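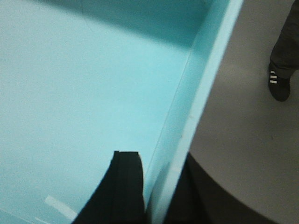 The Nomell Guidelines, known in full as the Nomell Guidelines for Tray and Bin Work with Small Robot Arms, are a set of voluntary rules for people who run robot arms over open containers. They cover picking things up, putting them down, wiping, sorting and scraping, in any shallow tray, tub or bin where the gripper has to reach down past a side wall. They are used mostly in small workshops, teaching labs and packing rooms, and they were written in plain language so that someone on a first shift could read them over a cup of coffee and come away with a fair idea of what to do.

Background

The guidelines grew out of a handful of house rules at Prultard, a maker of light robot arms, and at Surdu, a workshop that used those arms for sorting small parts. The two had been swapping notes for a good while - mostly complaints about bent fingertips and scratched tubs - before anyone thought to put the notes in order. The first edition was a thin thing of 11 rules, printed on both sides of a single sheet. The present edition has 16 rules and a generous amount of commentary, some of it longer than the rules themselves, and many readers are fond of it for exactly that reason.

The name comes from the Nomell training hall, where the early drafts were read aloud and argued over. The guidelines are not law, and following them does not replace a proper risk assessment or the instructions that come with a machine.

The work area

The container should sit flat and should not rock when pressed at any corner. It may rest on a bench or on the floor, but if it is on the floor the area beside it has to be kept clear, and anyone standing close by must be known to the operator before the arm is switched on. Closed shoes are required for everybody inside the marked reach of the arm, visitors included. Trousers should end above the sole so that a hem can't catch underfoot.

Plain, matte containers in a single color are preferred. A shiny tub throws back glare that can confuse a camera, and a busy pattern makes small items hard to find. Shadows get a whole page of commentary. The advice is to look at the tray from the camera's point of view at the start of each shift, and to move the lamp if one end is so much darker than the other that a small object could be missed there.

Approach and contact

Rule 6 is the one most people remember, and it asks that the gripper come down inside the wall and never across the top of it. Fingertips should travel slowly for the last 45 millimeters above the tray floor. Where the finger must pass close to a side, the operator checks the whole width of the wrist and not just the fingertip, as the bulky part of the arm often hangs out over the rim while the finger is well within it.

Marks on the inner face of a wall are to be looked at during each weekly check. A light scuff needs no repair, but the place should be written down, and a fresh mark near an old one is a good reason to teach the path again.

Small leftovers

Bits of tape, paper and packing should be cleared from the tray before a new job begins, unless they are part of the job. Thin, flat scraps are treated with special patience in the commentary, being hard to grip and very easy to overlook. The arm must be stopped before a hand goes in for them, however quick the reach may seem.

Upkeep and records

Fingertips are inspected after every 3,000 cycles, or sooner if one has touched a wall hard. The log can be a notebook or a shared file, and the guidelines happily accept either so long as the entries are dated and can be read by the next person along.

Use and reception

Surdu still trains new staff from the printed booklet, and Gristov, which rents out workshop space, keeps a copy beside each arm. Some users have found the commentary too chatty, and others have asked for a fuller treatment of deep bins, where the wall hides much of the work from view. A supplement on deep bins is in draft.

See also

Risk assessment
Robot end effector
Bin picking
Workplace lighting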